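Chapter 2
Clearing a Shared Table

A big table is a wonderful thing to share. People spread out on it, eat at it, open parcels on it and, little by little, leave half their belongings behind. By the end of this chapter you will be able to look at a crowded surface, decide what belongs there, and bring it back to a state where the next person can simply sit down and start.

We begin with drinks, and with good reason. Bottles and mugs are the things most likely to tip, drip or roll, and they are nearly always the things left nearest to someone's elbow. Deal with them first and everything after that goes faster — and is a good deal more pleasant! 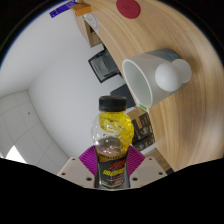 Should a drink bottle be emptied before it goes in the recycling?

It should be emptied and given a quick rinse, then have its cap screwed back on if your local collection accepts caps. A rinsed bottle keeps the paper and card in the same bin clean.

Once the drinks are off, the flat things come into their own. Coasters, mats and plates are easy to overlook, and many beginners leave them until last. Try lifting them early instead. Wipe the patch of table under each one, wipe the underside too, and only then decide where it should live. In a survey of the shared rooms at Udcombe, 271 coasters were found in rooms where no drinks were served at all. Imagine how much clear table that would give back!

A clear plastic bottle and a dark red coaster make a useful first pair to practise on: the bottle leaves the table, the coaster stays.

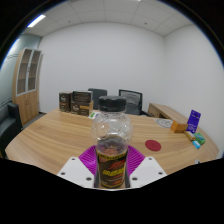
2.1 Sorting the small boxes

Small packages are where the real fun starts. They gather at the ends and along the back of a table, where people push them to make room, and before long one box has become a whole neighbourhood. The Mackay method, which we shall use throughout this book, asks you to work along one edge at a time and make three groups: keep here, move elsewhere, ask the owner.

Practise it on a real table. Give yourself 55 minutes the first time, and don't worry if you need all of them.

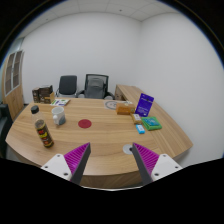

Grouping works best when you ignore colour and size and think about use. It is tempting to line everything up from tall to short, and the result looks lovely for a day or so. Take the two dark brown boxes standing side by side at the back of the desk, with a small tan one tucked beside them. They look like a set, yet you would need to open all three before you could say whether they belong together. Open first, then group.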